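Urnholm House, shared kitchen and dining room
Quarterly safety check, December
Checked by: Nyokabi Lyimo
Start 9.40 am. Finish later than planned.

Marking: OK / Needs doing / Failed. Comments are mine. Replies may be written underneath in pen, provided they are polite.

1. Way in and way out

1.1 Main kitchen door opens fully — OK
It opens fully now that the bicycle has gone. I didn't move it. I only stood beside it with the clipboard for a while.

1.2 Fire door to corridor closes by itself — Failed
Closes to within a hand's width and then appears to lose interest. Closer needs adjusting. Reported to Baumgartner, job number 161. The wedge I took away in September has been replaced by a folded copy of my September report.

1.3 Exit sign lit — OK

2. Fire

2.1 Blanket on its hook, tapes hanging free — OK

2.2 Extinguisher in date, pin and seal in place — OK
Somebody had hung an apron on it. Apron is in the lost property box with the other aprons.

2.3 Heat alarm tested — OK
Very loud. Apologies to the second floor.

2.4 Nothing stored on or above the hob — Needs doing
One tea towel, one cardboard egg tray. See previous four reports.

3. Electrics

3.1 Kettle and toaster leads undamaged — OK
Toaster crumb tray emptied. I will not be describing it.

3.2 No adaptors plugged into adaptors — Failed
Behind the Skelter fridge. An extension lead feeding a block, feeding a second block, feeding a phone charger with no phone. All unplugged and in my office. The owner can collect them in exchange for a short conversation.

3.3 Fridge temperature — OK
Thermometer reads 4. The log sheet has the same figure in the same handwriting for 17 days running, including two when the power was off for the rewiring.

4. Worktops, tables and utensils

4.1 Tables steady, no splinters or raised edges — OK
Rounded corners were asked for after the business with the hip, and there have been no hips since.

4.2 Utensil stands upright and stable — OK
Push gently at the top with one finger. The stand should settle back on its base. Tall ones want to be well in from the edge of the table, and anything heavy should hang on opposite sides so that it doesn't lean. Ladles are the usual culprits.
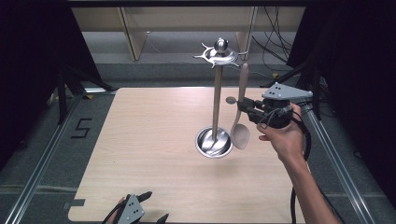

Item 4.2. Utensil stand with wooden spoon alongside.

4.3 Wooden spoons free of cracks and black spots — Needs doing
Three thrown away. One was fished out of the bin and put back, so it has been thrown away again, further off.

4.4 Knives in the block, blades down — Needs doing
Bread knife in the washing-up bowl, under the suds. Please don't. I found it the way everyone finds it.

5. Floor

5.1 Clean, dry, no trip hazards — Needs doing
Lino lifting by the sink. Carow quoted 200 for the patch and 4000 for the whole floor. I have been told which one to expect.

5.2 Wet floor sign available — OK
Available, and also permanent. It has stood in the same spot since the summer and people now leave post on it.

6. First aid box

6.1 Contents match the list — Needs doing
Burn dressings fine. Eyewash fine. Blue plasters down to the tiny round ones that fit no known injury. One packet of soy sauce removed.

6.2 Accident book present, with pen — Failed
Book present. Pen tied on with string. String present.

Actions
Door closer: Baumgartner, before the next check.
Lino patch: Carow, date to be agreed.
Plasters and pen: me, this afternoon.
Egg tray: whoever it belongs to. You know where it is.

Signed: N. Lyimo
Next check due in March. The bicycle may like to make a note of it.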